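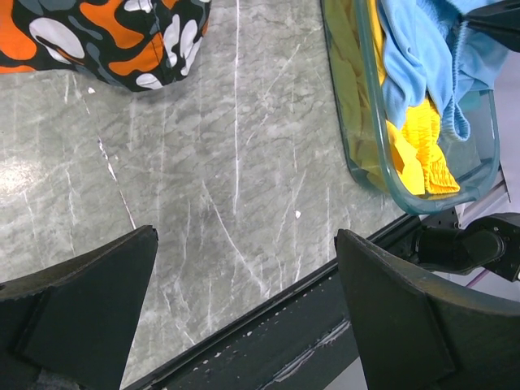

I have been reading this board for a long time and I want to ask a simple question: can a machine do the laundry yet, from the basket to the shelf? I don't mean washing, that was solved before I was born. I mean the part after. My wife and I run a small guesthouse and we fold every day, so I have a personal interest. Look at what stands on the table in the picture. One cloth with a black, orange and white camouflage pattern, and next to it a teal bin with yellow and light blue clothes in a heap. A child of four can tell you where the blue one stops and the yellow one starts. I would like to know how far the grippers are from the same skill, and if it makes sense to wait or to hire a person for the season.

Sebastian Pană

----

wetcoil
Posted 11th July

Hire the person.

Slightly longer answer: picking one piece out of a bin is mostly fine now. Picking exactly one piece is less fine. Finding two good corners on it after you have picked it is where the time goes. I don't know any system I would leave alone with a guest's shirt.

----

Cornel Ghiță

I do not agree with wetcoil completely. I worked on the shop floor at Vimness, where we had a cell for folding work towels. It did them all day and we had very few complaints. The towels were one size and one color, and they arrived flat on a belt, this I admit. But the question was "can a machine do chores," and for me a towel is a chore.

----

wetcoil

A flat towel on a belt is a sheet of paper with ambitions. Somebody had to put it flat. Who was it?

----

Cornel Ghiță

Two colleagues per shift. Before the cell it was five, so there is a saving. I don't understand why it should count only if there is no person at all.

----

marginal_hem

I repair clothes for a living, so I look at it from the fabric side. The blue piece on top has a puckered edge that curls into a loop near the bottom, and there is a gathered yellow band beside it that looks like elastic. Elastic is the enemy! You lay it straight, you let go, and it pulls itself back into a bunch. I do it with the side of my hand, pressing and sliding at the same moment. Can two stiff fingers do this? I ask seriously, I have only seen videos.

----

Sebastian Pană

Thank you, this is the kind of detail I hoped for. In our house the fitted sheets are the same problem. My wife can do them alone and I cannot, after 31 years of marriage.

----

ostrava_bench

@marginal_hem: partly. With two arms you can hold the band at both ends and keep the tension while you lower it. Then you must release without dragging, and there most of the attempts that I have watched go wrong. The newer methods learn it from people who steer the arms by hand, many times, with many different clothes. It is better than the old way, where we programmed every move and then someone changed the detergent and the cloth got softer.

About the patterned cloth I would worry more. The blotches have hard borders inside the fabric, and a camera can take such a border for a fold or for the end of the cloth. On a plain towel you don't have this.

----

Cornel Ghiță

For the pattern there is depth. You look at height and forget the color.

----

ostrava_bench

A thin hem lying on a table gives you almost no height. On a mottled table with scratches like this one, I would not want to depend on color alone either. You need both, and also touch if you can pay for it.

----

tilly700

Can I bring in money? My sister's laundry asked for a quote from Skiltora in October. They wanted a test load first, 700 pieces, sorted by type before delivery. Sorted! The sorting is what she wanted to get rid of. She said no and bought a second ironing table.

----

Cornel Ghiță

It is normal to start with sorted pieces. When we began at Vimness we had the same condition for 3 months, and afterwards it was relaxed a little.

----

wetcoil

"A little" is doing the hard work in that sentence. Was it ever a mixed bin?

----

Cornel Ghiță

No. Two sizes of towel instead of one. I give you this point.

----

Sebastian Pană

So if I understand well — towels yes, if a person puts them flat, and mixed clothes not without someone next to the machine. Our load is half towels and half everything else. Does a small machine exist for the towel half only? I found one named Wuslow, but the page shows no price and I don't like to call.

----

ostrava_bench

I can't help with the Wuslow, I have not seen one run. Ask them for an uncut video with your own towels, and ask how many times a person touched the machine in one hour. If they answer only the first question, you have your answer for the second.

----

marginal_hem

And send them one fitted sheet in the same bag :)

----

Sebastian Pană

I will do both. For this season we take a student from the village, she starts next week. I will write again when I have the video.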